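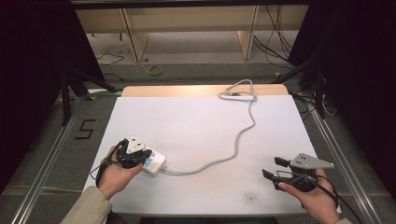
Attachment 1 -- Table 5, power strip and gray cord on the white board

Fimus Shared Workrooms -- Help Desk
Ticket 142
Subject: Power strip on table 5 won't stay where we put it, and the cord has a mind of its own
Location: Cabrera Room, table 5
Category: Furniture and power
Priority: Low
Status: Closed

Requester, 9:10 am
Good morning, and thank you in advance for reading all of this, as I know I do go on! I'm writing about the power strip on table 5 in the Cabrera Room. It's the white one with the little blue label near one end. We like to have it lying on the foam board so that everybody at the table can reach it, and the trouble is that it won't stay put. You set it down nice and straight, you turn away to get something, and when you look again it has swung itself a few inches to one side.

I'm fairly sure the cord is to blame. It's the gray one, and there's a good deal more of it than the table needs. In the photo you'll see it heading off across the board from the right end of the strip and then bunching up in a loop by the far wooden edge. That loop is the part that gives us grief. We push it flat, it lifts again. We tuck it to the side, it rolls back to the middle. I tried winding it up neatly myself yesterday (over my hand, the way I do the garden hose) and it came out in a figure eight that looked worse than what I started with.

Two questions, then. Is there a proper way to coil one of these so it lies down? And is it all right to tape the strip to the board? I didn't want to go sticking things to your furniture without asking.

Oh, and there's a small dark smudge on the board, toward the near side, more or less in the middle. I don't know how long it's been there. I'm mentioning it so it doesn't get put down to us, but also because I'd be glad to clean it if you tell me what to use.

Help Desk, 9:45 am
Good morning, and please don't worry about the length, it saves us asking! Thank you for the photo too, it helps a lot to see how the cord is running.

Before anything else, could you check a few things for us:

Is the cord warm anywhere, especially where it comes out of the strip?
Are there any nicks, flat spots or kinks along it that don't smooth out when you run it through your fingers?
Does the strip have rubber feet underneath, or just the bare plastic?

Please switch it off and unplug it from the wall first. If it's warm or you find any damage, leave it unplugged and let us know, and we'll bring you another one from the supply closet.

As for tape, we'd ask you to hold off for the moment. Foam board has a paper face, and most tapes take the paper with them when they come up. We have something better if it's needed.

Requester, 10:30 am
All done. Not warm at all, start to finish, and no nicks that I could see or feel. It does have a set in it, though -- I think that's the word? It wants to go back into a curl at the far end, as if it had spent a long time wound up tight in a box.

Underneath there's bare plastic. I can see round dents where feet might go, but no feet. On that slick white board it skates like anything, so I suppose that's half of our mystery solved.

Help Desk, 11:05 am
That's very useful. The strips in that room came from Ulton in one batch, and the stick-on feet were in a separate little bag that doesn't seem to have made it onto every strip. So you have a slippery strip and a springy cord pulling on it, and the strip loses.

Please try this, in this order:

1. With the plug still out of the wall, stretch the whole cord along the floor in the aisle, somewhere people won't be walking. Hold the strip end and turn the cord gently between finger and thumb as you work your way down it, letting the twist run out of the free end. Don't pull hard. If you can leave it stretched out over lunch, so much the better.

2. When you coil up the extra, don't wind it around your hand or elbow. Make one loop the ordinary way, then make the next one with a half turn so that it folds under, and keep alternating. It feels backward for the first few loops and then you get the hang of it. Keep the loops on the big side, dinner plate size or thereabouts.

3. Fasten the coil with 2 of the soft fabric straps, one on each side. There's a roll of them in the top drawer of the supply closet, marked Skelura. Leave them slightly loose. The coil should be open and flat, and not squeezed into a bundle, as a tightly bundled cord can heat up when there's a lot plugged in.

4. Put the coil down close to the far wooden edge, but lying on the board and not hanging over the side, where its weight would start tugging at the strip again.

We'll bring a set of feet over this afternoon.

Requester, 2:20 pm
Well, I'm delighted to report that the over-and-under business works! It took me five tries and I had to sit down for the last one, but I've got a coil that lies flat and looks as though a professional did it. I left the cord stretched out for a bit more than an hour beforehand, and the curl at the far end is much calmer. It isn't gone, but it no longer gets up on its own.

The strip still slides if you bump it. I'm waiting on the feet for that.

You didn't say anything about the smudge, so I haven't touched it.

Help Desk, 2:40 pm
So sorry, we skipped right over the smudge! A plain white eraser is the first thing to try, with light strokes in one direction. If that doesn't shift it, use a barely damp cloth and then dry it straight away. Please no spray cleaners, as the board soaks them up at the edges and starts to bow. If it won't come off, leave it be, or we can flip the board over for you. It isn't fixed down, and nothing will be charged for a mark that size.

Help Desk, 3:55 pm
Feet fitted to the strip on table 5. Pushed at it from both ends with the cord coiled and it held its place. Plugged back in at the wall, switch on, lamp tested in each outlet, all fine. Left the spare feet in the supply closet drawer with the straps.

Requester, 4:30 pm
Thank you so much, it's sitting there as good as gold. The eraser took most of the smudge off. There's a faint gray shadow if you know where to look, and I'm happy to live with it.

One small thing for whoever uses the table next: if you need more reach, please undo the straps and take out a loop or two, and then do them up again after. They're only soft fabric, and they come apart very easily.

Help Desk, 4:45 pm
Note added to the room card for table 5. The other strips in the Cabrera Room are down to be checked for missing feet. Closing this ticket now -- reply to this message any time in August and it will reopen under the same number.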